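Tissue Culture Room 3, Jurnham Building
Six-monthly inspection: checklist and comments
Inspected 21 June 2018 by Rostyslav Stetsiuk
Previous inspection: January

Scope: human and primate cell lines handled at Physical Containment Level 2. The animal house and the Gerberg imaging suite have their own checklists.

1. Entry and signage
PC2 sign and biohazard symbol on door: Yes
Emergency contacts current: No
Comment: The after-hours number goes to an extension that was disconnected when the switchboard moved. Replace the card.

2. Protective clothing
Gowns available in all sizes: Yes
Gowns removed before leaving: Yes
Gloves stocked: Yes
Comment: Large gloves down to the last box. Reorder placed.

3. Biological safety cabinets
Certification in date, cabinet A: Yes
Certification in date, cabinet B: Yes
Front grille clear: Cabinet A yes, cabinet B no
Comment: Pipette tip boxes were standing on the grille of cabinet B while it was in use. They were moved during the inspection. The same comment was made in January. The induction talk will now cover airflow in more detail.

4. Incubators
CO2 alarm tested: Yes
Water pan cleaned and logged: Partly
Flasks labelled with line, passage number, initials and date: Partly
Comment: Five flasks on the lower shelf carried initials only. They were held for a day and then autoclaved. The water pan log for the Senitz incubator has a gap of 3 weeks.

5. Benches and surfaces
Surfaces sealed, smooth and resistant to disinfectant: Yes
70% ethanol and hypochlorite at each station: Yes
Hypochlorite dated: No
Comment: Diluted hypochlorite loses strength on standing. Make it up fresh each week and write the date on the bottle. 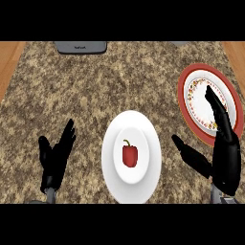
Uliana Lysenko asked whether chlorine tablets could replace the liquid stock, as the pre-measured dose would save arguing over dilutions and the tablets keep far longer in the cupboard. She would also like one bottle per station to be marked for spills only, so that it isn't half empty when it's needed.

Response: Agreed on both points. Tablets to be trialled at the two stations nearest the sink. Contact time stays at ten minutes.

6. Liquid nitrogen storage
Oxygen monitor working: Yes
Face shield and cryo gloves at dewar: Yes
Inventory matches contents: No
Comment: The inventory lists 2846 vials. Rack 5 was spot checked and did not agree with the sheet. Almost 175 vials from the Mabula project are still entered under the old rack layout. Full reconciliation required before any new lines are banked.

7. Cell line records
Source and authentication certificate on file: Partly
Mycoplasma testing up to date: Yes
Donor consent or ethics approval recorded: Partly
Comment: Two lines received as gifts have no paperwork beyond an email. Keep in quarantine until STR profiles are back.

8. Waste
Sharps bins below fill line: Yes
Autoclave indicator tape and cycle log: Yes
Comment: None.

Result: Conditional pass. Items 1, 4, 6 and 7 to be closed out by the room manager and signed off on the action sheet kept inside the door.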